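Huvby has closed a seed round to pay for its second virtual reality title, the studio said on Friday. The money comes from Kairys, which also backed the firm's first release. Neither side gave the amount.

The new game, Brorano, is set in a harbour town in 1881 and follows 2 sisters who run a salvage yard. Viera Říha is writing the script and Gediminas Sproģis leads the art team.

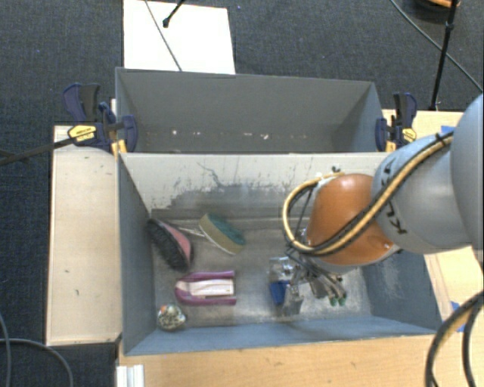
Brorano will be played seated, with hand tracking in place of controllers. Most of the yard work is sorting: players pick household objects out of an open-topped bin, much like the gray one with a second bin behind it, and decide what to keep. Dace Grigaitė, who runs design at Huvby, said the sorting came first and the story grew out of it -- the early builds had no dialogue at all.

A closed test for 64 players opens in December. Headset owners can sign up through the Gakinus store, where the studio's first game is still on sale.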